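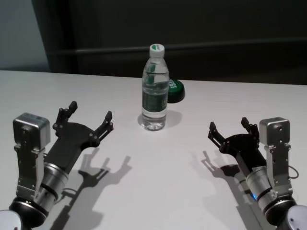
Home Projects Reports Contact
Search this site Go

Pavano planner, progress to 5th November
To: Francine Turcotte

The new two-arm planner runs. I am less sure it is better. On the clear bottle task it found a path in 86 of 3,000 more simulated cases than the old one, a gain I would not pay for yet. Perception is the weak spot. Clear plastic still gives us patchy depth, and the planner trusts whatever it is handed.

Danica Stoyanova wants to retune the grasp scores. I would sooner fix the depth filter and rerun the same 40 starts on the real arms. We ask to move the December demo until that is done.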